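Toaster ovens back on the bench at the Wundale kitchen

Good news for anyone who has been missing cheese on toast at the Wundale community kitchen -- the little ovens are back! We had our first proper baking morning of the year on Sat 22 March, and I went along with a bag of bread rolls and rather high hopes.

If you weren't with us last year, you may not know that we lost the big cooker in November. It had been playing up for ages (one side of it burnt everything, the other side barely got warm) and when the man came to look at it he just shook his head and wrote it off. A new one of the same size was far more than we had in the pot. So we've spent the winter on soup, sandwiches and a great many things done in a slow cooker, and I think most of us have had enough of stew to last until we're very old.

Armindo Morais was the one who said we should stop pining for a big cooker and get some small ones. He used to run the Cardoso cafe on the corner, and he did all his lunches there with countertop ovens and one electric ring. I'll admit I didn't believe him. I've had a toaster oven at home for years and the only thing I've ever asked of it is toast.

Anyway, he talked us round, the spring raffle made 201 pounds, and the ovens came in time for the session.
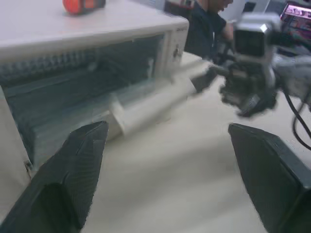

What I like most is how much you can see through the glass door. With the old cooker you had to open up and let all the heat out to find out how your scones were getting on, and by the time you'd had a good look they'd sunk. Now you just bend down and peer in. I did a lot of bending down and peering in on Saturday, and my back has had words with me about it.

We began with cheese on toast, naturally, and then moved on to a tray of Armindo's little custard tarts, which need a fierce heat and a steady nerve. He gave them 20 minutes, with the tray turned round halfway through. Mine came out paler than his and a bit lopsided, but they went just as fast. After that people did their own thing. There were baked potatoes cut small so they'd cook in the time, a very good onion flatbread, and some biscuits that ran together into one enormous biscuit, which we broke up and ate anyway.

A few things we learned, for those coming to the next one. A small oven heats up quickly, so don't switch it on and then start peeling. Use a small tin, and leave a gap round the sides or the middle stays raw while the edges go like slate. Check your food earlier than the recipe tells you to. And please, please use the oven gloves on the hook by the sink -- tea towels are not oven gloves, as I was reminded by a sore thumb all the way home on the bus.

There was also some discussion about what can be left on top of the ovens. The flat top looks like a handy little shelf, and I'm as guilty as anyone of putting things down on one, but it gets properly hot when the oven's going. So the rule from now on is that the tops get cleared before anything is switched on. There's a tray on the windowsill for bits and pieces.

Crumbs, too. The ovens need to be stone cold before anyone wipes them out, so the afternoon group (that's the Mustero lunch club, who have the room after us) have kindly agreed to do the insides when they finish, and we'll do the tables for both. I think we've got the better end of that deal, so let's do the tables nicely.

The next baking morning is going to be pies. Armindo wants to show us a pastry that doesn't need rolling out, and I want to eat it. It's 50p a head towards ingredients, and if you have a small pie dish at home, bring it along with your name on the bottom. We're also after recipes that work well in a small oven, for the folder on the Diltska Road side of the hall, next to the noticeboard. Handwritten is fine, splashes and all. Mine for the onion flatbread will go in as soon as I've got it out of the woman who made it.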